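Grendside Community Safety Grants: your questions answered

We've got £80,000 to share out this year for ideas that make Grendside's streets, parks and paths feel safer, and we'd love to hear yours!

Who can apply?
Any residents' group, club, school or small charity based in the ward. You don't need to be registered, but you do need a bank account with two signatories. 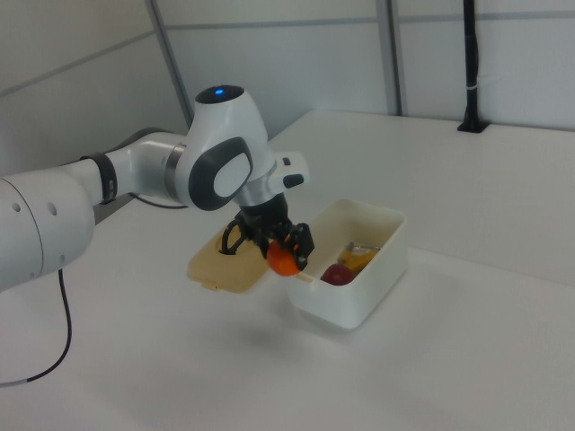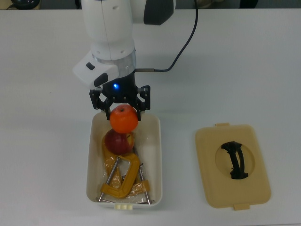

Delali Atinga wrote to ask whether a street can apply without a formal group behind it. Her road wants brighter lighting along the cut-through to Marti Lane, and the neighbours only have a group chat.
Yes, and please do! Get 15 households to sign the short form and we'll treat you as a group. If you haven't got a bank account, we can pay the supplier directly (lighting also needs the highways team to agree, so start that bit early).

How much can we ask for?
Up to £2,500 per project. Smaller bids are very welcome, and the smallest one we funded last year was £559 for gate locks and a noticeboard at the Pluter Road allotments. Lovely project, and the noticeboard is always full.

What won't you pay for?
Wages, anything you've already bought, and cameras that point at private homes. Cameras in shared places are possible but need a privacy check first.

Does it have to be about crime?
Not at all. We've backed evening football, a walking group for people who don't like going out after dark, and a huge clear-up behind Jarkomeck Court. If people will feel happier using the place, tell us about it.

When is the deadline?
Forms need to reach us by noon on the last working day of May. Decisions go out by email within a month.

Who decides?
A panel of residents and ward councillors. Anyone with a link to a bid leaves the room while it's discussed.

Can someone help with the form?
Yes! Selina Hubmann runs a drop-in at the library from 2pm every week until the closing date. Bring a rough budget, even if it's on the back of an envelope, and any letters of support you've got so far.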